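Lavandarias prometem poupar água, mas as contas ficam por mostrar

A Coltora, empresa que gere lavandarias para hotéis e ginásios, anunciou em novembro que reduziu em 37 por cento o consumo de água por quilo de roupa lavada. O número aparece em destaque no comunicado, repetido três vezes, e já foi citado em brochuras de clientes. O que falta é o ponto de partida: a empresa não diz com que ano compara, nem se incluiu na média as unidades mais antigas.

Questionada por escrito, a Coltora respondeu que os dados "foram validados internamente" e que o relatório completo será divulgado "oportunamente". Não indicou prazo. Também não esclareceu se a redução resulta de máquinas novas, de programas mais curtos ou, simplesmente, de menos roupa para lavar na época baixa.

O anúncio surge numa altura em que o setor procura convencer os hóspedes a trocar menos vezes as toalhas. O programa Ansah, a que aderiram 171 estabelecimentos, oferece um selo verde a quem coloque um cartão na casa de banho a pedir a reutilização. Para obter o selo basta preencher um formulário e pagar uma quota anual de 700 euros. Não há visitas, e a leitura dos contadores é facultativa.

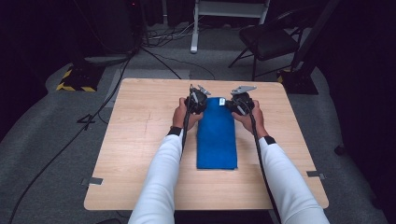
Uma toalha azul dobrada sobre uma mesa de madeira clara. A reutilização de têxteis é a principal bandeira do selo Ansah.

Dos estabelecimentos aderentes, apenas 14 entregaram leituras de água de antes e de depois da adesão. É com base nesse grupo que o programa fala em "resultados muito encorajadores". Os restantes constam do mapa publicado na página do Ansah com o mesmo selo e a mesma cor, sem qualquer distinção.

A Lerex, que fornece detergentes a várias destas lavandarias, juntou-se à campanha com uma fórmula que diz dispensar um dos enxaguamentos. A ficha técnica do produto, porém, recomenda manter o ciclo completo para roupa de piscina e de ginásio, que é precisamente a que mais pesa na fatura de muitos clientes. A empresa afirma que a recomendação é "prudencial" e que será revista.

Fica ainda por saber quem beneficia da poupança, se existir. Na cadeia Nekirwood, uma das primeiras a aderir, o preço dos quartos não desceu e a taxa de serviço, que inclui a lavandaria, subiu na última atualização da tabela. A cadeia justifica o aumento com o custo da energia e recusa divulgar quanto gasta em água.

O Ansah prevê abrir novas candidaturas antes do verão, com as mesmas regras.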